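Table Tips From a Shop That Got Its First Gripper Line

When Gelero brought hand-held grippers into our packing room in August, I figured my years of bench habits were headed for the trash. Wrong! Most of them matter more now, and a few new ones have made my own kitchen table a nicer place to work too. I've been collecting them on scraps of paper and this is the cleaned-up pile.

Start with the cloth. A plain white tablecloth hides nothing, but a white one with a thin grid printed on it is wonderful. You can set things back close to where they were, square up a box, or tell the person across from you "two lines over." Sirkka Laitinen bought ours and I went out and got the same kind for home (great for cutting wrapping paper, by the way).

Mix your clutter on purpose. We used to sort everything by type before a shift. Now we want a long box next to a crinkly packet next to something soft and squashy, so whoever is holding the gripper gets practice with all of it. The sorting job I used to do for 3 hours every morning has become a setting-out job, and I like it a lot better. I get to pick the stuff!
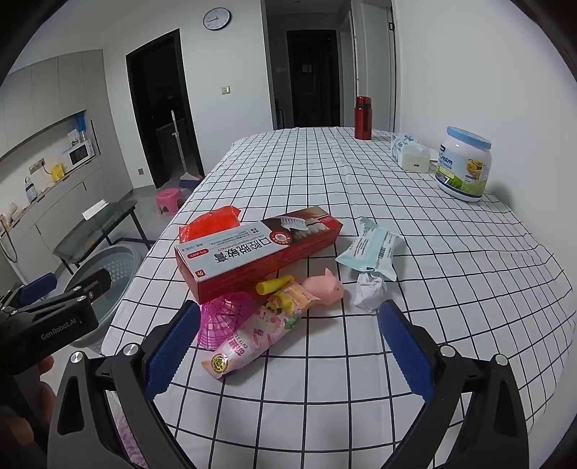
Jaws open over the checked cloth, with the toothpaste box, pink pig and packets grouped in the middle.

Keep tall things toward the back. Bottles and tubs up front get bumped by elbows, and a wide pair of jaws makes your elbow stick out more than you'd think.

Go easy on your grip. New people squeeze the handle like a stuck jar lid and then wonder why their thumb aches by lunch. Urho Oksanen taught me to shake my hand out after every 16 pickups, and he's right, though I still forget. Swap hands if you can stand it.

Wipe the pads. The ridges on textured pads collect lint something awful, especially after tissues. An old soft toothbrush gets it out. Don't use oily cleaner or everything slides.

Crumpled paper is the best practice item there is, and free. No two balls are alike. If you can lift one without flattening it you can lift nearly anything on the table.

As for the people side, Rodica Bălan moved from the packing end to planning the layouts, and she keeps 64 of them in a recipe box, on index cards, with grease spots. Joonas still says he misses the radio, which we turn down now so we can talk each other through the tricky grabs. I don't miss it one bit.

Put a broom where you can reach it without walking around the table.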